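4 Jan 2024
Cup unstacking, handheld grippers – Entwistle task set

Back on the cup task after the break. Question is still the one from July: does a policy trained only on handheld demos do better if we throw out the slow ones, or does it just need more of everything.

Setup same as last run. Paper cups nested in the clear cylinder, two grippers, head view plus both wrist views. Black drapes both sides. Tape strips on the front table edge are the start marks, do not peel them off.

Data so far: 300 demos in the full set. Filtered set is 200, cut by total time and nothing else. Did not look at grasp quality, on purpose. Same seed, same number of training steps for both. Fustska loader choked twice on the long episodes, fixed by splitting the files before the time sync. Should go in the readme.

Result, 60 trials each:
full set – cups come out fine but it hesitates over the rim, sometimes closes on air and goes back up
filtered – 92 percent success, much less dithering. Misses are nearly all double picks (two cups stuck together)

So filtering helps, at least here. Not convinced it's the speed though. The slow demos are mostly from the first days when we were all learning to hold the grippers, so slow and clumsy are mixed up in teh same cut. Need a third set: slow but clean. Have to label by hand, no way round it.

Double picks – demos show a small twist before the lift but the policy drops it. Could be the action smoothing in Zandance. Window is too wide for a move that short. Try halving it before touching anything else.

Right wrist angle drifts over a long session. Re-zero between batches, not just in the morning. Forgot today, so last batch is suspect, marked it in the Adero sheet.

To do
– slow/clean labels
– smaller smoothing window, retrain filtered set only
– re-record the last batch
– more cups, rims get soft after alot of handling
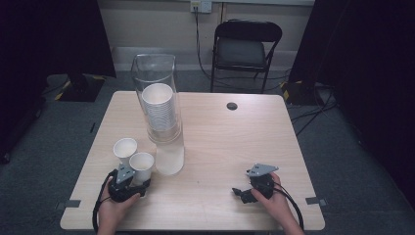
Cup task from the head view, left gripper at the front cup, right one empty.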